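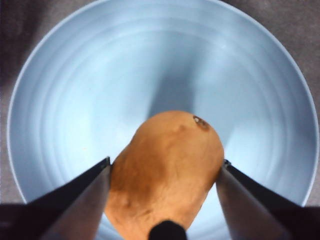
Module 3 : la pomme de terre, réception, tri et préparation
Notes de cours, première année

Dernière mise à jour : 08/06/2023

Rappel de la séance précédente : les légumes racines se conservent entre eux, les tubercules à part. On ne stocke pas les pommes de terre avec les oignons.

1. Réception

À l'arrivée, on ouvre le sac et on contrôle avant de signer le bon. Les points à regarder :
- fermeté sous le doigt
- absence de germes
- absence de zones vertes
- odeur (une seule pomme de terre pourrie se sent tout de suite)

La fiche de réception utilisée en atelier est le modèle Kultent, lot 3873 pour les exercices. On y note le poids net et la variété. Si le poids ne correspond pas au bon, on l'écrit, même pour 100 g.

2. La peau et les yeux

Les yeux sont des bourgeons. Ils se trouvent dans de petits creux, plus nombreux du côté opposé au point d'attache. Un œil brun et sec ne pose pas de problème, on l'enlève à la pointe de l'économe. Un œil germé de plus d'un centimètre : on écarte le tubercule.

Les petites bosses et les marbrures de la peau sont normales. Une teinte verte signale une exposition à la lumière et la présence possible de solanine. Une petite zone verte se retire largement au couteau. Si elle est étendue, on jette. La cuisson ne détruit pas la solanine.

3. Le tri en saladier

On travaille avec un grand saladier clair par poste. Le fond clair permet de repérer la terre et les éclats de peau. On y met une pomme de terre à la fois pour l'examen, on la tourne sur toute sa longueur, puis on la pose à gauche (à garder) ou à droite (à parer ou à écarter).

Pour une cuisson entière, on regroupe par calibre. Les tubercules ovales et réguliers vont à la vapeur, les autres à la purée ou au potage.

4. Lavage et épluchage

Laver avant d'éplucher, à l'eau froide, à la brosse. Rincer ensuite. Une pomme de terre épluchée brunit à l'air : la couvrir d'eau froide si elle attend. Ne pas laisser tremper les morceaux destinés au gratin, on perd l'amidon.

Exercice à rendre : peser un lot avant et après épluchage, calculer la perte en pourcentage. Voir le manuel Honditz, page 56, pour le tableau à recopier.

Commentaires

papillote_56 : La page du manuel n'est pas la même dans l'ancienne édition, chez moi le tableau est page 298.

Lecteur : Pour l'exercice, on pèse avant ou après lavage ?

marmiton du fond : Après lavage et bien égoutté, sinon la terre compte dans la perte.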